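Write the rules down before the first demonstration

I love a good rulebook, and collecting demonstrations by hand is finally getting one. At Wurkell the first draft ran to 13 pages. By September it was down to 10, and it is far better for the trim! The people wearing the grippers can read it over coffee and still argue with it afterward.

My favorite rule is the dullest: keep the marker cubes clean, and check both before each session. A smudge on a printed pattern can spoil a whole afternoon of tracking, and a wipe takes seconds.

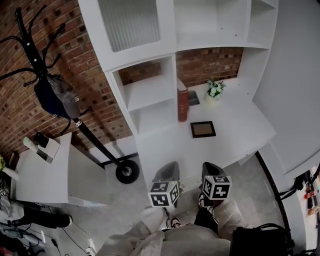 Birnedum, Mon 20 October

Floors come next. I would put cables and bags on page one of any standard for this work, ahead of file formats and naming. Someone with both hands in grippers is watching the desk and the shelves, and a power cord near the feet gets no attention at all. Plakgate asks for a clear floor one full step back from the furniture. I'd make it two.

Then there is the question of tidiness higher up. Please leave the flowers and the picture frame on the desk! Real rooms have them, and a standard that strips every surface bare teaches a robot about bare surfaces. Villanueva logs what was left out for each of its 300 sessions, in plain words, and I wish every group would copy that habit.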